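How Does a Shell Turn Into Stone?
A fossil explainer for curious kids
By Kyu-ri Kwak

Have you ever picked up a rock, turned it over, and found a curly shell shape looking back at you? I have, and I still remember yelling so loud that my brother dropped his sandwich. That curly shape was an ammonite, and ammonites are my favorite fossils in the whole world!

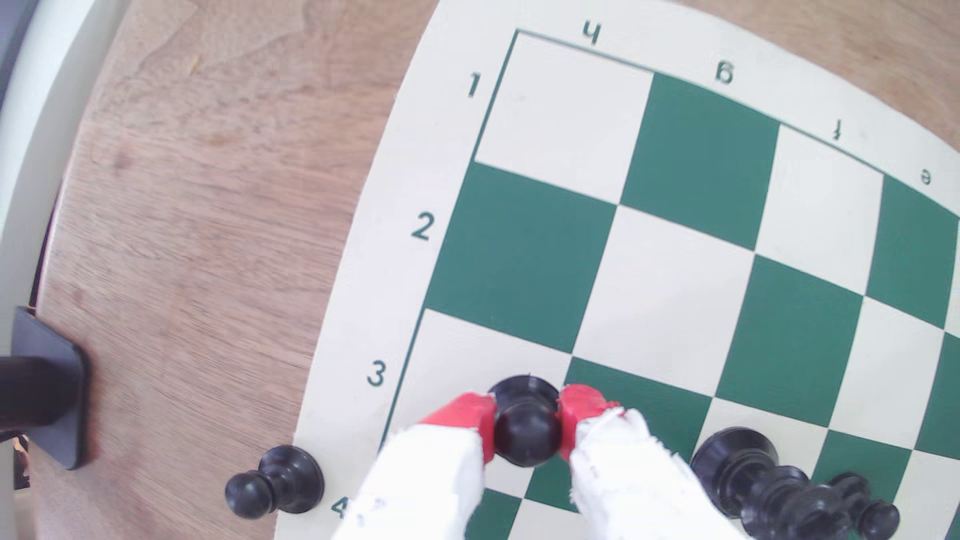
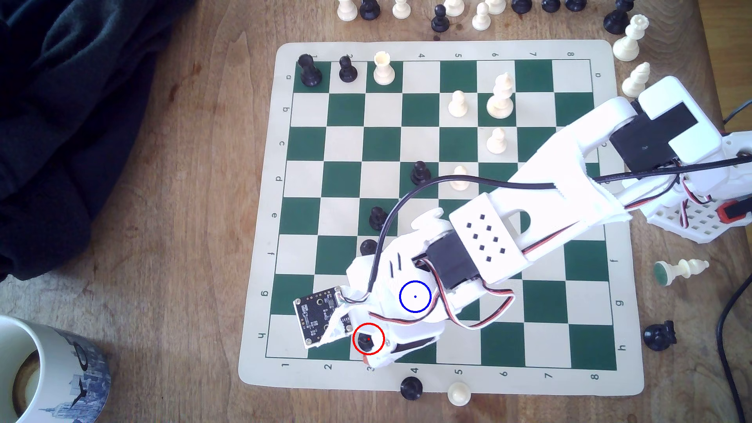 So what was an ammonite? It was a sea animal with a shell, a bit like a squid that lived inside a spiral house. Its soft body stuck out of the open end, and it had arms for grabbing food. Ammonites swam in the oceans for hundreds of millions of years. The last ones died out close to the time the big dinosaurs did, 66 million years ago. You will never meet a live one, but you can hold one in your hand, and I think that's amazing.

A house with many rooms

If you slice an ammonite down the middle, you'll see that the shell is split into little rooms. Scientists call them chambers. The animal lived only in the newest and biggest room, right at the open end. When it grew too large, it moved forward a bit and built a wall behind itself. Then it did it again. And again!

The old rooms weren't wasted. The ammonite kept them mostly filled with gas, and that helped it float in the water and not sink to the bottom. A thin tube ran through all the walls, so the animal could drain water out of a new room once it was built. Submarines use a similar trick with big tanks of air and water.

How the stone got in

Now for the part I get asked about most. How does a shell turn into stone?

First, the ammonite died and its empty shell sank to the sea floor. Mud settled over it. This had to happen fairly quickly, or the shell would have been crunched up or worn away by the waves. More mud piled on top, year after year after year, and all that weight squeezed the lower layers until they became rock.

While this was going on, water was creeping through the mud. Water underground carries tiny bits of minerals that you can't see, the way salty water carries salt. When the water seeped into the hollow rooms, some of those minerals stayed behind and grew into crystals. Sometimes the crystals filled a room all the way up. Sometimes they stopped early and left a sparkly little cave in the middle, and those are the ones that make people gasp.

The shell itself often changed too. Bit by bit it could dissolve, with new minerals taking its place. The shape stayed the same even though the stuff it was made of was different!

Why are they different colors?

It depends on which minerals were in the water. Calcite can be white, honey yellow or brown. Pyrite is shiny and gold, and people call it fool's gold. Some ammonites still have a layer of their real shell that flashes red and green like a soap bubble. We have 3 of those at the Brorkow museum, in the drawer room, and you're allowed to look at them under the big lamp if you ask.

Our whole collection has 1,133 ammonites in it. The smallest would fit on your pinky nail. The biggest is called Furnier, and it came to us in 9 pieces last December. Gluing it back together was like doing a jigsaw puzzle where every piece is gray and weighs as much as a cat.

What are the squiggly lines?

Look closely at some ammonites and you'll find wiggly patterns that look like ferns or oak leaves. Those are called sutures. They show where each wall inside met the outside of the shell. Different kinds of ammonite had different squiggles, so scientists can use them a little like fingerprints to tell who's who. Some are so curly that tracing one with a pencil takes me a whole lunch break.

Can I find one myself?

Yes, if you live near the right rocks! You need rocks that formed under the sea at the right time, such as certain kinds of shale, clay or limestone. Ask a grown-up to help you check whether collecting is allowed, and go together. Stay away from the bottom of cliffs. Stones can fall without any warning.

Look for round shapes and for ridges in a neat pattern, like the ribs on corduroy pants. When you find something, write down where it came from before you put it in your pocket. A fossil with a note is much more useful to a scientist than one without.

Words to know

Chamber: one of the rooms inside the shell.
Mineral: a natural solid material, such as calcite or pyrite. Rocks are made of minerals.
Suture: the line where an inside wall meets the outer shell.

Next time: Nkosi the trilobite and its very strange eyes!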